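Fault report from the May sessions with the hand-held grippers, short version. Pose tracking on the right unit dropped out 42 times in 40 recordings.

Every dropout came with the wrist turned inward. The marker cube goes edge-on, the solver picks the wrong face, and the pose flips.
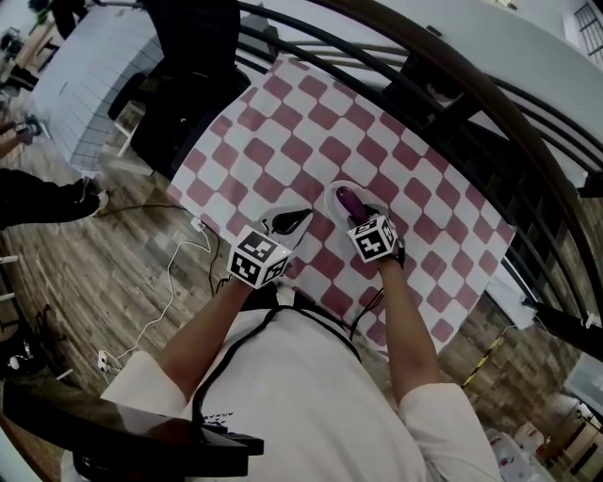 The flip alone is a data problem. The safety problem is replay – the arm took one flipped pose as a real target and swung toward Johanna Plattner at full speed. The e-stop worked. She was not hit.

Log line 1467 shows the jump passing the filter. The limit was set per second when it should have been per sample. My mistake.

Fixed now: per-sample limit, reduced speed on first replay, no one inside the tape. Hafþór Briem is rechecking the 4 worst files. Replay stays off until he signs.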